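**Caldeira** is a motion-planning and control package for two-armed tabletop robots, written in C++ and Python. Development began at Tindport under Carolina Louro and Adelino Arruda, and the first public release came in October. It is licensed for non-commercial use.

## Perception

Colour segmentation runs on the wrist camera stream at 80 frames a second. Transparent packaging is handled by a separate module, which ignores bright glints and looks for a continuous band of colour behind them.
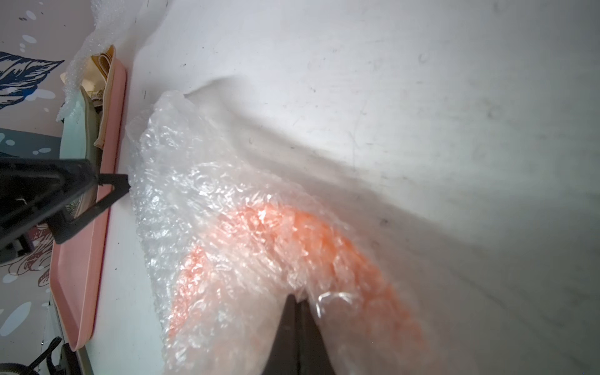
*Wrist camera view: an orange object wrapped in bubble wrap.*

Depth readings over clear plastic are discarded and replaced with an estimate from neighbouring table points - a method borrowed from the older Galberg library.

## Planning

Both arms share one planner. Each arm reserves a volume of space before it moves, and the other must route around it or wait.
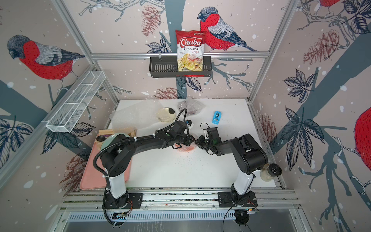 Reservations expire after 600 milliseconds unless renewed. Version 9 added a shared mode, in which the two grippers may enter the same volume at reduced speed. Its regression suite has 311 recorded trajectories, covering handovers, wrapping and small-object placement.

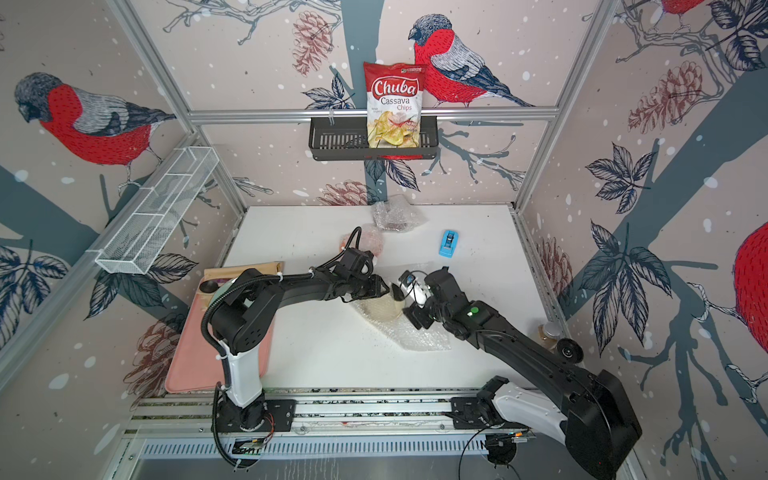 Gonçalo Quintela has argued that shared mode should be off by default, as the speed limit is applied per arm and takes no account of closing speed. Chih-ming Huang's patch for this is still under review.

## See also

- Galberg
- Bokus (simulator)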